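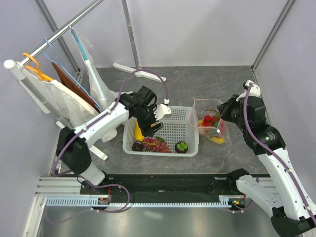 图一 左手在网篮里找香蕉,右手停在袋子旁边

停一拍再抓:Warkitero 双臂装袋小项目报告
Mundbridge 机器人课程项目,提交日期:2023年5月24日

先说我做了什么

我的项目题目在开题的时候叫《面向水果装袋任务的示教节奏研究》,写完自己念了一遍,太像那么回事了,后来平时就管它叫“停一拍”。内容很简单:人遥控机器手去篮子里拿水果的时候,手到了水果旁边,先停一下,再合手指。我想知道这样录出来的示教数据,训练出来的策略会不会抓得稳一点。

就这么一个问题,我从二月做到现在。中间换过方向,也有一阵子什么都跑不通,天天在 Prerkton 那间实验室里对着一串葡萄发呆。报告里我尽量按当时的顺序写,走错的路也留着,反正老师说过程占分。

为什么会想到停一拍

最早我想做的其实是双手交接,左手拿出来递给右手,右手再放进袋子。视频里别人做得特别顺,我看了很激动,开题第一版就写了这个。结果一上手就发现,我连左手单独抓都抓不好,还交接什么呀。

我遥控抓水果有个坏毛病,就是急。手指还没到位,我已经开始合了,靠着边合边挪把水果“捞”起来。人这么干没问题,眼睛一直盯着,歪了马上就能补回来。可是策略学到的就是一团糊:手腕在动,手指也在动,它分不清什么时候该对准、什么时候该夹。训练出来的手经常离香蕉还有一截就开始合,合到一半又往下压,最后把香蕉推到篮子边上去了。

有一次我回放自己的示教,把速度放慢,想看看哪一步开始歪的。看了半天找不到“哪一步”,因为根本没有步,全程都是连着的。旁边同学随口说了一句,你抓之前倒是停一下啊。我当时还嘴硬,说停了数据就不自然了。回去想了一晚上,觉得这句话可以拿来做项目。

设备和摆放

工作区是一个白墙的隔间,两条白黑相间的机械臂装在一条黑色直线导轨平台上,导轨下面沿着前边走的是一条白色齿条。左臂末端是多指手,指尖颜色不一样,有白的也有橙的,我写笔记的时候就直接叫“白指”“橙指”,比写编号好记多了。右臂在这个项目里主要负责守在袋子旁边,我后面会讲它到底干了些什么(不多)。

两条手臂上都沿着走一根紫色的线。我要专门提一下左边这根,它从手臂上头绕过去再往手那边走,手腕转得多了它就绷紧。绷紧以后手会有一个很轻的回弹,数值上看不明显,抓葡萄的时候就很要命。我前期有一批数据就是这么废掉的,后来每次开录之前都先把手腕转到两头,看看线有没有余量。

水果放在一个白色塑料网篮里,用到的有香蕉、山竹、红葡萄,还夹了一片绿叶子。袋子是透明塑料袋,立在篮子右边,袋子里事先就放了一些红色的果子和叶子。我没有用空袋子,想让策略见到的画面杂一点,不然它很容易把“袋子是空的”当成该开始动的信号。这个想法没有单独验证过,属于我的一厢情愿,写在这里备查。

网篮这个东西我要抱怨几句。它有网眼,手指往下探的时候指尖会卡进去。香蕉贴着篮底,橙指从上面往下伸,稍微偏一点就戳到网上。我试过让手指斜着进,倒是不卡了,可是又会碰到篮沿。最后的办法是让白指先往对面的篮沿那边伸过去,橙指再往下落,两根手指把香蕉夹在中间。这个动作遥控起来有点别扭,练熟以后还挺好使的。

遥控和录制

遥控软件用的是组里的 Ortner,训练和回放用的是 Warkitero 这套流程,都是前几届留下来的,我没有改底层。Ortner 的好处是上手快,坏处是延迟会飘,有时候我手已经停了,机器手还要再走一小段。刚开始我以为是自己手抖,录了好久才发现是延迟。

所以“停一拍”具体怎么停,其实折腾了挺久。

第一种停法,我心里默数,数完再合。问题是我数得不匀,紧张的时候数得飞快,抓葡萄时数得比抓香蕉时慢很多。数据里停顿长短差得厉害,策略学出来也忽长忽短。

第二种停法,看机器手,等它真的不动了再合。这个好一些,延迟也顺带被吃掉了。缺点是“不动了”全凭我看,看得久了眼睛会累,越录到后面停得越潦草。

最后用的是第三种:Ortner 里本来就有一个提示音功能,平时没人开。我把它设成手腕速度低于一个门槛以后响一声,我听到声音再合手指。没有什么技术含量,就是把“看”换成了“听”,可是录出来整齐多了!早知道就不用折腾前两种了,那些数据我都没有用进最后的对比里。

还有一个细节,停的时候手指要不要保持张开。听起来是废话,但我的手在停的时候会不自觉地先收一点,像要捏东西之前的预备动作。这样一来停的那一下手指还是在动。我后来在脚本里加了检查,停顿期间手指角度变化太大的,这条示教就标出来重录。标出来的多数是抓山竹的,可能山竹圆圆的,人看见就想去握吧。

对比怎么做的

我做了两组数据,一组照我原来的习惯录,中间不停,另一组听到提示音再合手指。两组用一样的摆法,录的条数也一样,训练设置全部不变。为了避免我越录越熟练占便宜,两组是交替着录的,录几条不停的,再录几条停的。这样录特别累,脑子要一直切换,有好几次我在不停的那组里也停了,只好删掉重来。

测试的时候一共用了六种摆法。主要区别是香蕉在哪边、山竹离篮角近不近、葡萄是露在前面还是被叶子挡着。每种摆法让策略连着试五次,中间把水果恢复到原位。恢复原位我用的是打印出来的对照照片,对着摆,肯定有误差,没有夹具那么准。

算不算成功,标准我改过一回。原来写的是“水果进袋”,可是进袋这一步受袋口影响太大,袋口塌下来一点,前面抓得再好也白搭。我想比的是抓,所以后来改成:水果离开篮子,而且移到袋口上方之前没有掉。五次都做到,这种摆法才算通过。这个标准挺严的,我知道。放宽一点数字会好看,但是也就分不出两组的差别了。

右臂在测试里一直停在袋子旁边,位置固定。开始我想让它把袋口撑开,试了几次,袋子又软又滑,撑着撑着就歪到一边去了,还有一回差点把整个袋子带倒。于是在正式对比里右臂不动,撑袋口那部分我放到“没做完的”里面讲。

结果

停一拍的策略,六种摆法里通过了五种;不停的那组通过了四种。

对,就差一种。我第一次把结果列出来的时候还挺失落的,录了那么久,就换来一种摆法的差别。指导老师看了以后让我别光看通过没通过,去看看没通过的是怎么失败的,我就回去把测试录像都翻了一遍,结果这一翻比数字有意思。

不停的那组,两种没通过的摆法,失败都发生在合手指的时候。一种是香蕉斜靠着篮边,手还在往里走,手指已经收了,香蕉被拨得转了个方向,后面再怎么追也追不上。另一种是山竹在篮角,手指收得早,圆圆的一颗就从指缝里滚出去了。看着特别像我自己遥控时的毛病,连那种着急的劲儿都学过去了,有点好笑。

停一拍的那组,香蕉那种摆法就过了。它到香蕉边上会慢下来,手指张着,然后才夹,动作不好看,有点呆,但是香蕉不怎么乱跑。没通过的还是篮角的山竹,不过失败的样子变了:手停的位置是对的,合的时机也是对的,就是橙指碰到了篮子内侧,夹不到底,提起来以后半路滑掉。这种失败我觉得跟节奏没有关系,是手指进去的角度不合适,停多久都没有用。

葡萄让我意外。我原来以为葡萄最难,一串软塌塌的,叶子又挡着。可两组都过了。后来想想,葡萄一串有很多地方可以夹,夹歪一点照样能提起来。香蕉和山竹只有那么几个好位置,偏了就是偏了。所以拿葡萄来比较停不停其实没什么区分度,如果重新做,我会少放葡萄,多放几种圆的。

叶子倒是惹过一次麻烦。有一回策略把手伸到葡萄后面,去夹叶子了,还夹得很稳,端端正正送到袋口上面。我在旁边看着,不知道该记成功还是失败。按标准写的是“水果离开篮子”,所以记了失败,重新训练前我又把示教翻了一遍,发现有几条里我自己就是连叶子一起捏起来的。那几条删掉重录以后再训练,正式测试里就没有再出现过。

停顿也有代价

停一拍的策略慢,这个不用测都看得出来。每次抓之前都要顿一下,看久了会替它着急。我没有认真统计时间,这是本报告的一个缺口,当时光顾着看抓没抓住了。

另外有一种怪现象,我叫它“停住了”。策略走到水果旁边,停下来,然后就一直停着。我猜是因为停顿那一小段里画面几乎不变,策略看到的每一刻都差不多,它不知道该继续停还是该合。现在的模型只看当前画面,没有什么记忆,碰上这种情况确实为难它了。

我的处理办法是把训练数据里停顿的部分抽掉一些,只留下头尾,中间稀疏地留一点。抽太狠,停顿就没了,跟没停一样;抽太少,又会停住。试了几轮才找到一个还行的比例。这一步对结果影响很大,所以严格来讲,我比的是“停顿加抽稀”和“不停”,不能全算到停顿头上。答辩预演的时候同学就问了这个,我当场没有答好,现在写清楚。

还应该补一个对照:不停的数据也抽稀,看会怎么样。我跑了一点,没有跑完,不敢写数字。

走错的路

开头那几周我花了很多力气在相机上。总觉得抓不准是看不清,于是调曝光、换角度、贴标定板。贴完标定板以后误差确实小了,抓取却一点没变好。现在回头看,水果位置它一直看得见,是我教的动作本身就糊。那段时间要是早点回放自己的示教就好了。

还有一次是导轨。我想让左臂沿着导轨挪一点,好从正上方进篮子,就把导轨的移动也放进了动作里。结果策略非常喜欢动导轨,手腕该转的时候不转,整条手臂在齿条上来回蹭,声音还特别响,隔壁组过来看了两回。后来导轨锁定,什么都安静了。正式对比的数据全部是锁定导轨以后录的。

再有就是贪多。我一度想同时比较停顿长短、手指张开的大小和遥控的人,列了一张很大的表,贴在墙上,看着很有气势。录到一半就知道录不完了,全部砍掉,只留停和不停。砍表那天心情很差,不过剩下的部分总算有一个能讲清楚的结论。

没做完的

右臂撑袋口。试下来感觉一只手撑不住,袋口一边拉开,另一边就跟着塌。也许可以先让袋子靠着篮子,借一点力,我还没有试。

篮角的山竹。想试试让手指先把它往中间拨一下再抓,这在示教里很好录,就是不知道跟停一拍放在一起会不会乱,到底是在拨之前停还是拨之后停,还是都停。

换个人来遥控。全部数据都是我一个人录的,我着急,别人不一定着急。如果是一个本来就慢悠悠的人来录,停不停可能根本没有差别。这条是我最想补的,可惜这学期排不上机时了。

给下一位同学的几句话

如果有人接着用这套东西,先去检查左臂那根紫色的线,真的,先检查它。手腕往两头转到底,线不绷再开始录。

Ortner 的提示音在设置的第二页,默认是关的。门槛别照抄我的,跟着自己的手感调,调到手停下来就响、路过的时候不响就行。

网篮录之前要对着对照照片摆好位置,它很轻,手指卡进网眼往上一提,篮子会跟着跑。我是录完一整批才发现篮子挪了位置的,那一批后来也没用上。

每天录完马上回放几条,慢放,看自己的手。我是到很后面才养成这个习惯的,看着挺尴尬,跟听自己录音差不多,但是问题都在里面。

数据和脚本都放在 Warkitero 的共享目录里,废掉的几批也没有删,文件夹名字后面标了“废”字,里面有一个文本写着是怎么废的。抽稀的脚本注释写得比较乱,有看不懂的地方可以在实验室的留言本上写给我,我下学期还在。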